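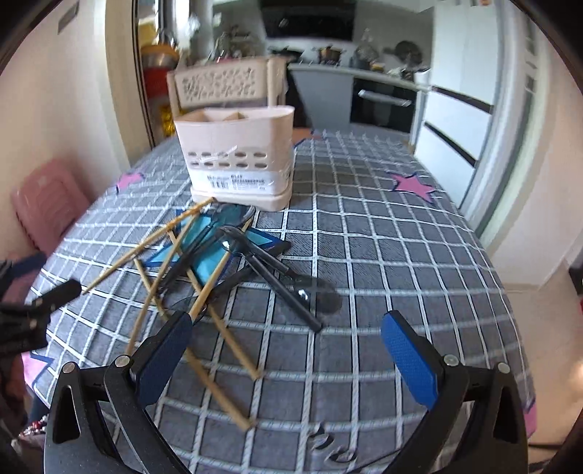

Ross Purves thinks I should stop writing about the county council altogether, and he told me so in a comment under my last post. His point was that council politics only ever gets interesting when somebody resigns, and that the rest of the year I'm just reporting on people reading reports to each other. He's been a faithful reader since the days of the old bus depot fight, so I took it in good spirit, Ross, I really did. But then I went to the April meeting anyway, and I'm afraid you're all going to hear about it.

The big item was the Rankin ward boundary. For those of you who don't live out this way, Rankin is the long skinny ward that starts behind the high school and runs clear out to the Ginar road, and for as long as I've been voting it has been the one that decides who holds the council. The new map would take the Evine side of the creek and hand it to the ward next door. That moves 2,000 voters, give or take, and if you remember that the last Rankin race was settled by 112 votes, you can see why the parking lot was full by six o'clock.

I sat near the back with my coat on my lap and a thermos of tea, next to a very nice couple from Evine who had never been to a meeting before and kept asking me which one was the chair. (She's the one with the gavel, and she didn't get to put it down much.) The clerk read the proposal in full, all of it, including the part that follows the creek bend by bend, and I will admit my mind wandered somewhere past the second culvert.
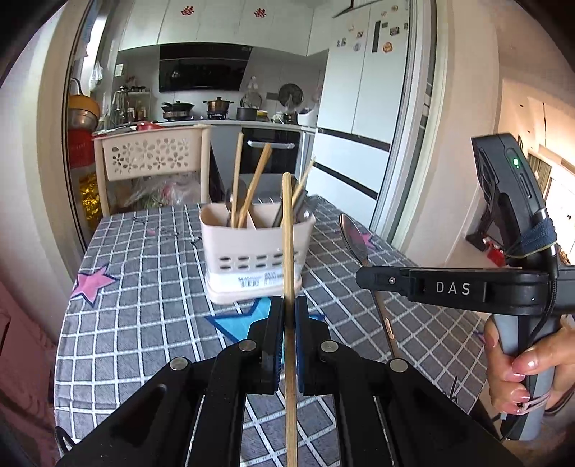 What the two sides are saying

The majority says the map is only catching up with where people live now. There are new houses along the Ginar road and somebody has to represent them, and I think that's a fair argument as far as it goes. My own street has changed so much that I had to introduce myself to three households last fall just to find out whose leaves I was raking.

The minority says it's awfully convenient that the line happens to go through the most reliable opposition precinct in the county. Mārtiņš Lapiņa gave the best speech of the night on that side, and he did it without raising his voice once, which I can't say for the gentleman who followed him. He asked why the line couldn't follow Jusia Lane, the way it did before the last redraw, and he never got much of a reply.

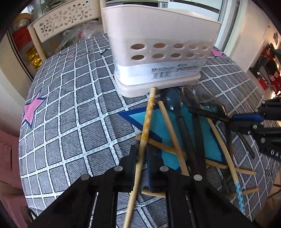
I've gone back and forth on it all week. I don't believe every map is a plot - my late father drew up precinct lists for years and most of what people called scheming was him being tired - but I do think that when a question is asked politely at a public meeting, it deserves more than a nod and a shuffle of papers. They spent 10 minutes on it, and then nearly half an hour on whether the microphones should be replaced.

There was a petition too, with 199 names on it, handed over by the Evine couple's neighbor. I was glad to see it go into the record.

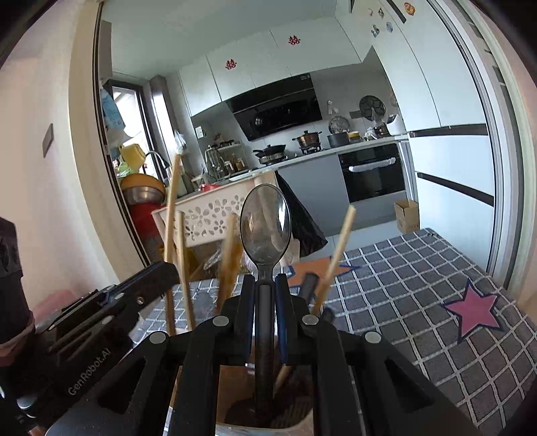
So is the new map a done deal? The council voted to send it on to a public hearing, so nothing changes until that's been held and they've voted again.

I'll be going, thermos and all. If you'd like a ride from the north end of town, leave a comment or catch me at the library, and bring a cushion, those chairs are no joke. Next time I want to get into the school levy, which I had promised for this post and didn't get anywhere near.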